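Cireo club talk, my notes
November, posted by the club blog editor

Right, hello everyone, thanks for coming out on a Sunday! I'm going to talk about our sorting project, which we've called Kemetar (long story, ask me at the break). We've got two paper cups, one can and one arm, and I thought that would be an easy term. Ha.
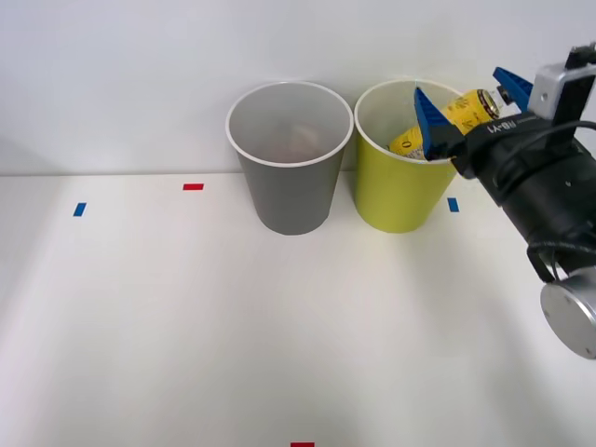

Yellow can tipped into the yellow-green cup, blue fingers still on it.

Pause for questions. Then the log — we're on run 181 now, and I write down every single one, even the daft ones. The tape on the table is for lining things up, so please don't peel it off when you have a go later!
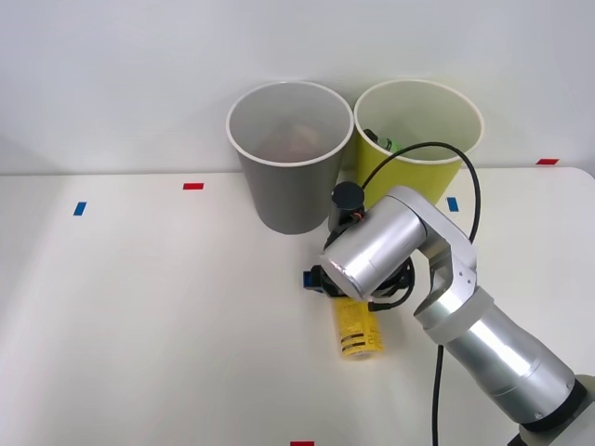 Cans lying on their side are a different job from cans standing up, and I'd planned one lesson on that. We spent seven. My own favourite bit is picking the angle for the wrist, so I'll go on too long here — somebody wave at me. Then hand round the sign-up sheet for the Fesard heat.

Contact the club | © Cireo Robotics Club | Back to top
This site uses cookies. OK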